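Subject: Re: [finishing] Panel gluing, seasonal movement and the Etim press
From: Wumpini Issahaku
To: finishing list

Murdo Shearer wrote:
> We glue up maple panels from the Storkent yard and press them in the Etim.
> Every February a few of them cup. The ones that cup are always from the
> top of the stack. Same glue, same clamp pressure, same operator. Is this
> a glue problem or a wood problem? Mattes thinks we should go to narrower
> boards and be done with it.

Murdo,

I would rule out the glue first, since that takes the least time. Saw a strip across the end of a cupped panel and break it at the joint by hand. If the break runs through wood fiber, the bond is sound and you can stop looking there. If it runs cleanly along the glue line, check how long the edges sat between jointing and pressing. We had starved joints at Zavside for a whole winter from edges that were cut in the afternoon and pressed the next morning.

Going by your note about the top of the stack, I expect you will find fiber. The top panel has one face open to the room and the other face against its neighbor. In heated winter air the open face gives up moisture first and shrinks, and the panel cups toward it. Panels further down dry only from the edges, and they do it evenly.

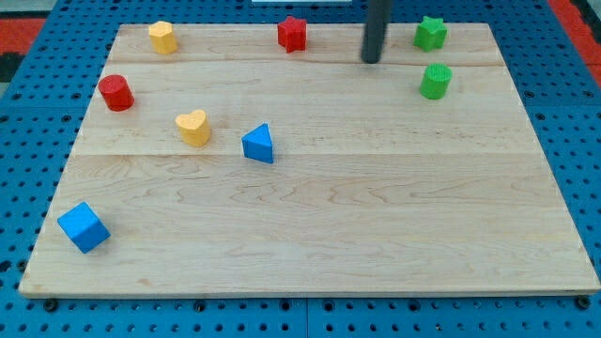
Does going to narrower boards fix cupping of this kind?
Only in part; alternating narrow boards breaks one large curve into several small ones, but a panel drying from one face will still pull toward that face whatever the board width.

So Mattes is right that narrower stock helps with movement that comes from ring orientation, and I would keep it in mind for flat-sawn material. It will do little for a stack that is stored badly. What I would change, in order:

Put a cover sheet on top of the stack, same footprint as the panels, and weight it. Scrap panel is fine.

Sticker the stack if it will stand for more than 2 days. Stickers go in line vertically, 3 per layer for short panels. Without stickers, wrap it.

Take equal amounts off both faces when you plane to final thickness. Kastriot Jurić raised this here before and I think it was passed over. If the core is wetter than the shell and you take everything off one side, you have made the same uneven panel that the room air makes.

Meter readings: take them before glue-up, on every board, and do not mix boards that differ by more than 2 points. Keep the shop near 8 percent equilibrium if you can. Our Grestar humidifier holds it through the cold months, but the pads need changing every 30 days or it drifts low and the display does not show it.

As for the panels already cupped, do not flatten them in the planer yet. Lay them hollow side down on a flat floor overnight and measure again - mild ones often come back.

Zulmira Baptista has a table of shrinkage values for hard and soft maple, which behave differently enough that it is worth knowing which one the yard is sending you. She can post it if there is interest.

Wumpini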